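Looking after a wooden table — notes for the Landen talk
Slide 1. Welcome, say how long it will last (14 minutes, questions after).
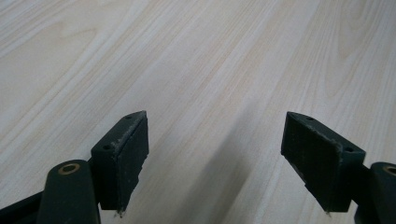 Start with grain. Ask who has wiped a table across the grain this week. Most hands go up. Explain that a cloth or sanding block should follow the long lines, and that where the pattern opens into arches you still go the same way as the rest of the board.

Slide 2. Daily cleaning. Damp cloth, wrung out well, then a dry one. A drop of washing-up liquid if there is grease. No scouring pads. Mention the bench at Alarcón — one summer of scouring pads and the finish had gone at both ends.

Slide 3. Checking the finish. Get your eye down low and look along the top towards a lamp. Dull patches show up from there. Pass round the two sample boards.

Slide 4. Sanding. Only if the finish has worn through. Use 400 paper by hand, light pressure, wipe off the dust, look again. Skip the machine sander story if we are running late.

Slide 5. Oil. Thin coat, leave it, rub off what is left. Lay the rags flat outdoors to dry — they can catch fire if left in a heap. Repeat this one.

Questions. Somebody will ask about white rings from mugs. Handout has a part on that, back page.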